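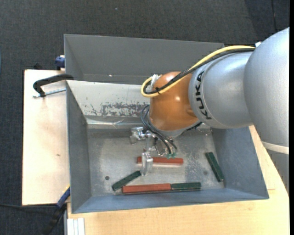

Home Projects Reports Workshop calendar Contact

June 2019
By Pirjo Lehtinen
5 min read

Clernstead shared workshop, bin picking cell: second progress report to the Hakala fund

Period covered: from the end of February to the date of this report. Prepared for Orvokki Koskela. Technical work by Tapio Hämäläinen and myself, with wiring by Tyyne Kallio.

Status

The cell runs. The arm can take a block from the front bin under program control and set it in the rear bin. Picking positions are still taught by hand. Automatic location of blocks, listed as the main goal in our application, is not finished and has moved to the next period.

Mechanical

The two gray metal bins stand one directly behind the other on the wooden work surface. In the first layout they were held only by their own weight, and the front bin shifted whenever a finger touched a wall. Clamps now hold the bins along the left side. The front bin has not moved in the last 20 runs. Clamps are slow to reset when a bin is swapped, and Tapio has drawn a fixed stop to replace them. It has not been cut.

The gripper hangs under the wrist on the flange. Its block-like fingers are short enough to clear the rim at the angles we use, except along the right wall of the front bin, where the arm has to tilt. A block lying at a slant close to that wall is the worst case and is left for last in the current program.

Bin condition is fair. The back wall of the front bin has a broad patch of scraped, flaking paint. The floor is scuffed, with pale worn areas toward the left. Neither affects picking. They will matter for the camera work, as bare metal and worn paint reflect differently, and Kaisu Kuusisto has asked that we repaint before any images are collected. We agree.

Cables and hoses

The yellow cable and the black bundle beside it are looped over the wrist joint and tied near the bottom of the loop. The first routing was too tight and pulled at full wrist rotation. The present loop gives enough slack for all the taught positions, but it stands well out from the joint and limits how close the arm can come to the left wall. The thin black hoses run down to green fittings at the gripper. One fitting was replaced in this period after a slow leak.

Test blocks

Red and dark green rectangular blocks are used for all tests. Runs start with the blocks placed at mixed angles, with at least two of them end to end, so that the fingers have to work next to a neighbor. Of the last 20 runs, 11 emptied the front bin without help. In 6 runs a finger pushed a neighboring block out of its taught position and the next pick missed. The other three were stopped by hand when a block was gripped off center.

The pushing problem is the one that counts. A taught position is no use once the block has moved. Narrower fingers would reduce it, and a set is on order from Giritz. Delivery has been put back once.

Spending

Spending is within the grant. The hoses and fittings came in under the estimate. The finger set came in over it, and the difference was taken from the line for bin materials. No change to the total is requested.

Next period

1. Fit and test the narrow fingers.
2. Cut and mount the fixed stop, remove the left side clamps.
3. Repaint both bins, matte.
4. Mount the camera and begin block location with single blocks, then touching pairs.

Item 4 depends on item 3. We ask that the review date be moved back 4 weeks to allow for the finger delivery. The revised drawing of the stop can be sent on request; Tapio holds the current copy.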